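Do I really need a new computer? (no, and neither do you)

February 19, 2018

Every so often someone tells me my computer is too old. Last week it was a young man in the Terkier shop on the high street, where I had gone for printer ink and nothing else. He asked what I was running at home, I told him, and he made the face a plumber makes when he looks under your sink. Then came the leaflet.

I have the leaflet in front of me now. It says my "digital life" will be "transformed". I write letters, look up train times, keep a list of what's in the freezer and argue with my sister by email. I'm not sure which of these was due for transforming.

The shop wanted me to have a machine from Unier, which comes with two years of something called Cudero Care. I asked what Cudero Care did. It "looks after everything in the background", apparently. I asked what would happen in the background if I didn't have it and he said well, you'd have peace of mind with it. That isn't an answer to what I asked. I did ask twice.

I've been suspicious of this sort of thing since the business with the washing machine, which some of you will remember from August. Five days of phone calls over an extended warranty that covered the drum, the door and the drawer, and not the pump. Guess which bit went.
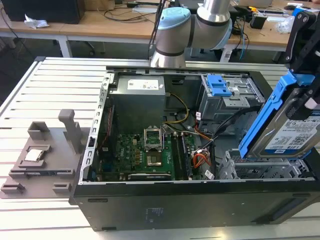 My main complaint is with the word "slow". Everybody uses it and it gets stretched to cover whatever the shop has on the shelf. Slow to start up? Mine takes as long as it takes to fill the kettle, and I was going to fill the kettle anyway. Slow on the internet? So is everyone's in our road after teatime, and a new box under the desk won't do a thing about that. People talk as if a computer were a sealed lump that goes off like milk, when a desktop tower is a case with a side panel that comes off, and behind it a power supply, a green board and a lot of coloured wires. Bits of it can be swapped. I don't say I'd enjoy doing it, but I'd like to be told it's possible before being told to spend several hundred pounds.

Petronella Nkosi, who used to work on the same corridor as me and has forgotten more about computers than that shop ever knew, reckons most of the people who ask her for help with an old machine have one of two troubles. Either it's stuffed with programs they never wanted, or it's short of memory. She charges a cake for the first and the price of the part for the second. I put the Cudero leaflet to her and she asked if she could keep it to read out at work. (She can't, I'm saving it.)

I should be fair. There are good reasons to replace a computer. If it has stopped getting its security updates and you do your banking on it, I'd think hard. If your work needs some enormous piece of software, you already know what you need and you're not reading me. And things do break. My old Apaza laptop died in the middle of a tax return and no amount of cake was going to bring it back.

What I object to is the date. There is always a date. The leaflet has a chart on the back showing how far behind I'll be if I go on as I am, with a line going down and down until it reaches the year 2041. I don't know who worked that out or what they were measuring, as the side of the chart has no numbers on it. I intend to be well over eighty by then and behind on most things.

The offer was 200 pounds off if I decided by Saturday. I went back in on the Saturday, because I had bought the wrong ink, and the sign now says the offer has been extended. I looked for an end date on it and couldn't find one.

The right ink was out of stock.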